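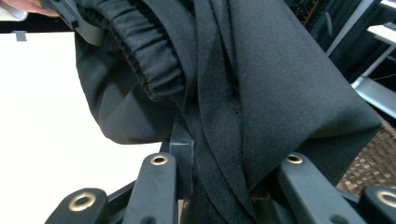 Folding by hand, for a machine: news from Trarnanville

The folding work at Trarnanville started again in April after the winter break, and several readers have written in to ask how far it has got. The short answer is that the recording part is well under way and the robot part has only just begun. What follows is a longer account, put together from a morning spent with the team and from the notes Mariann Kovács keeps on each session.

For those who missed the earlier piece, the idea is to teach a robot to pick up, straighten and fold ordinary clothes by letting it learn from people doing the same job. The people don't wear gloves or sit at a screen. They hold a gripper in each hand, much like the one the robot has on the end of its arm, and do the whole job with those. A camera on each gripper records what the fingers are doing. One go at one garment, start to finish, is called a take.

There are now 568 takes that have been watched through and accepted. The target for the first round is 2000, and Mariann expects to reach it before the autumn if the present pace holds.

Why start with dark clothes

The first takes were done with towels and tea towels, which everyone found easy. The model trained on those did quite well with towels and was no use with anything else. Florian Jacquet, who runs the training side, asked for something harder, and the group settled on soft black clothes with elasticated waists. There were two reasons. Plenty of the clothes that would come through a real laundry are like that, and they cause trouble in just about every way a garment can.

A gathered waistband pulls the cloth in and makes it balloon out on either side, so the outline on the table bears little relation to the shape of the garment. Seams are hard to make out when thread and cloth are the same colour. Two layers of black on top of each other can look like one. A person gets round this by feel and by turning the thing over a few times. With grippers you lose most of the feel, and you notice very quickly how much you were relying on it.

Odette Texier, who spent many years on the finishing tables at a hospital laundry before joining Finness, has done more takes than anyone else. Her way of starting is to ignore the legs altogether and look for the waistband. Once she has hold of it she lifts the whole garment clear, lets it hang, and waits for the cloth to settle before deciding what to do next. The wait matters. Early on, some of us were lifting and laying down in a single movement because it felt quicker, and those takes turned out to be poor teaching. The robot copied the hurry and put down a heap.

"If you wait a bit it sorts half of itself out," she told me. "Then you've only got the other half to do."

She also has firm views on how much cloth to take. A small pinch at a single layer slides out as soon as there is any weight on it. A big handful holds well enough but bunches up, and the creases stay there when you lay the garment flat. She takes a few layers together at a seam, where the cloth is a little stiffer, and closes slowly.

The table

A good deal of the morning I was there went on the table. The grippers work close to the surface, and the fingers have to get under an edge of cloth without scraping or skidding. Mathis Collet checks this before each session by bringing the fingers down over the bare top, opening and closing them on nothing, and watching how the recording looks. He does it at both ends of the table and in the middle. It takes him a few minutes and he would like everyone else to do it too.
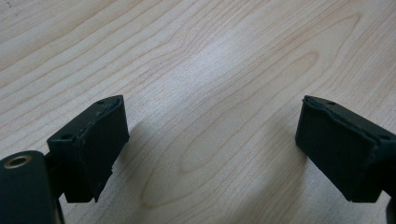
Light is the other thing he looks at. A pale top is a great help with black clothes, as the outline stands out well, but a shiny patch in the wrong place can wash out the view and the next lot of takes are then a nuisance to use. He has been moving the lamps about and so far prefers them further back. A matt cover was tried for a while and given up, as the cloth caught on it and the folds dragged out of line.

Pads

The soft pads inside the fingers wear out. Anyone who has done a long session will have seen nicks along the edges and small bits coming away at the corners, usually at the end that meets the table first. Up to a point this does no harm, and a pad that has been used a little grips thin cloth better than one fresh from the packet. Past that point the torn edge starts to snag. It catches a thread, the garment comes along when you mean to let go, and the take is spoilt.

Mariann has now written down a rule, which is pinned up by the door. Run a fingertip along both pads before you begin. If you can feel a loose piece, trim it. If there is a notch deep enough to catch cloth, change the pad and write it in the book. Please change both pads on a gripper together, even when only one looks bad, as an uneven pair pulls the cloth to one side.

Spare pads are in the second drawer. They come from Arnberg and delivery has been slow, so tell Mathis when the box is getting low and don't wait until it is empty.

What counts as a good take

There has been some confusion over this, so it is worth setting out. A take does not need to be perfect. If you drop a corner and pick it up again, carry on, as Florian wants to see how people recover. The first towel model had never seen a mistake put right, and when it made one it simply stopped.

What he can't use is a take where somebody puts down a gripper and tidies the cloth with their fingers. The machine has no way to copy that. The same goes for smoothing with a forearm or an elbow, which several of us do without thinking. If it happens, finish the fold, mark the take as spoilt and start again with the garment shaken out.

He also asks that people stop starting from a neat position. Clothes should be dropped on the table from a bit of a height and left as they fall. Of the last 46 takes sent back, most were refused for beginning with a garment that was already half flat.

First tries on the arm

The arm was given its first model trained on the dark clothes shortly before this issue was put together. It found the waistband more often than Florian had expected and lifted it cleanly. The lift and the wait were clearly Odette's, and she was rather pleased to see it. Laying down was less good. The legs tended to go down crossed, and the arm then tried to fold them as if they were straight. On a couple of tries it closed on a single layer and lost it.

Florian's view is that more takes of the laying down will help more than any change to the model, and he has asked for short ones that begin with the garment already hanging from both grippers. These are quick to do. Apolline Sabatier will be running them in the afternoons, from two o'clock, and can show new people how to hold the grippers so the wrists don't ache. The trick is to keep the elbows in and stop for a rest before you think you need one.

Money and clothes

The Leclerc grant covers the lamps, the pads and the second set of grippers. So far 3395 euros of it has been spent, and the accounts are with Apolline if anybody wishes to see them.

We are still short of clothes. Dark ones with elasticated waists are wanted most, in any size, clean and without holes. Worn ones are fine, and better in some ways, as old elastic behaves quite differently from new and the model has hardly seen any. Please take out drawstrings if you can. Bags can be left at the front desk marked for Mathis, and anything we can't use will go on to the clothes bank.

Anyone wanting to try a session should speak to Apolline. You need no experience with machines, and you will be given towels for the first half hour.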